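Vokis kitchen arm: frequently asked questions

What is Vokis?
Vokis is a secondhand robot arm bolted above a toy kitchen in the back corner of the Merkine shared workshop. Zohreh Parsa does the wiring. I do the software and, by popular vote, the sweeping.

Why a toy kitchen?
A real one is expensive and contains knives. Ours takes up very little floor, and when the arm misjudges a mug the mug is plastic and doesn't care.

Can it cook?
No. It can pick up a toy pizza and set it on a plate, which puts it level with me on most evenings.

How often does that work?
In May we ran 100 attempts and got 57 pizzas onto the plate. The rest landed next to the plate, on the floor, or stayed where they were while the gripper closed firmly on air.

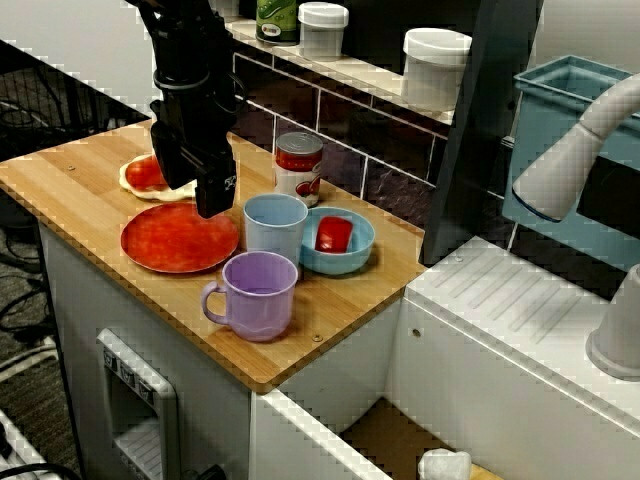 What did it cost?
$451 so far, not counting the arm. Most of that went on a power supply, and then on a second power supply after I'd wired the first one myself. See above regarding who does the wiring.

Why does it go so slowly?
We capped the speed after version 2 learned to throw. You can raise the limit in the settings file – please stand somewhere else when you do.

Can I use it?
Yes, if you're a Merkine member and you've done the short safety talk with Zohreh. Keep your hands out of the kitchen while the arm is powered, and put the dishes back afterward.

Can I have the code?
Ask me and I'll send it. The comments were written late at night and should be read in that spirit.

Page last updated 2020-12-16 by Fengying Wan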